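Ok so a few of you asked what's changed at Plevitham now that the folding robots are coming. Short thread, I'm on my break!

Two of the folding lines go automatic in March. I've been folding here for 5 years and my first thought was well, that's me done. Then Delyth (my supervisor) asked if I wanted to move over to the demo team, and I said yes before she got to the hours lol

So now I fold with a gripper in each hand and the robot is supposed to learn from it. My quota used to be 853 pieces a shift. Now it's 119, and I go home more tired?? Totally different kind of tired though, it's all forearms and concentrating.

Pay is the same for now. Prys wants that in writing and he's right. Not everybody on the old line got an offer like mine and it's made lunch a bit quiet, I'm not going to pretend it hasn't.

Towels I can do half asleep. Sports stuff is where I slow right down, all those sleeves and layers, and you only get two blue fingertips a side to do it with. Take the navy one with the NIKE F.C. badge on the sleeve, folded up long on the pink checked blanket. With my bare hands I wouldn't even think about a hem like that. With these you pinch it and hold your breath.

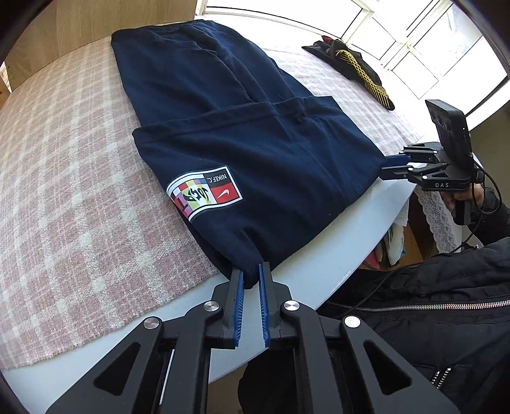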